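Februar
Von Liam Rowbotham

Platz 6 gehörte seit dem Herbst dem Arm. Dragica Nikolaidis hatte dort zuvor Prozessoren gewechselt, und ihr Hocker stand noch da, mit dem Kissen, das sie von zu Hause mitgebracht hatte. Jetzt saß sie darauf und sah zu. Das hieß im Dienstplan Begleitung.

Bei Pelau wurden gebrauchte Rechner geprüft und weiterverkauft, die meisten gingen an Givberg. Früher hatte man an den Tischen geredet. Pui-shan erzählte von ihrer Schwester, Nghĩa schimpfte über die Busse. Nun waren 15 Minuten pro Gehäuse vorgegeben, und Pui-shan arbeitete im Versand.

Dragica schrieb in eine Liste, was der Arm tat und wo er stehen blieb. Wenn er stehen blieb, drückte sie auf Weiter oder rief Nghĩa Châu. Am Anfang hatte sie oft gerufen. Abends taten ihr die Finger nicht mehr weh, dafür der Nacken.

Am Freitag kam Gehäuse 3037. Sie legte es auf die Seite, nahm das Blech ab und trat zurück hinter die Markierung. Der Arm fuhr herunter. Sie merkte, dass sie die rechte Hand so hielt, wie man sie hält, wenn man den Prozessor an den Kanten fassen will. Sie steckte sie in die Kitteltasche.

»Du könntest es schneller«, sagte Nghĩa.

»Zehn Stück am Tag vielleicht. Dann nicht mehr.«

Er nickte und schrieb die Uhrzeit auf. Der Sockel war offen, der Bügel zur Seite geklappt.
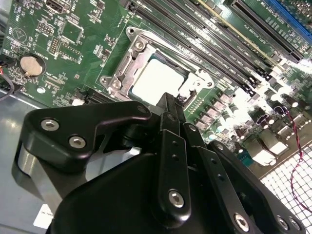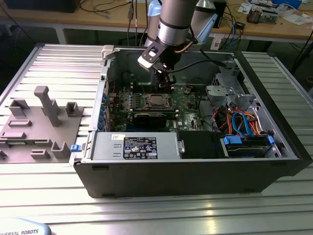
Hsiu-ying Hsu meinte später in der Küche, man gewöhne sich an das Zusehen schneller, als einem lieb sei. Bei Venton habe sie ein Jahr lang neben so einem Arm gesessen und am Ende nicht mehr gewusst, wie herum man einen Prozessor einsetzt. Dragica solle sich jede Woche ein Gehäuse mit nach hinten nehmen und es von Hand machen, auch wenn es keiner aufschreibe. Dragica spülte ihre Tasse aus und fragte, ob hinten noch ein Tisch frei sei.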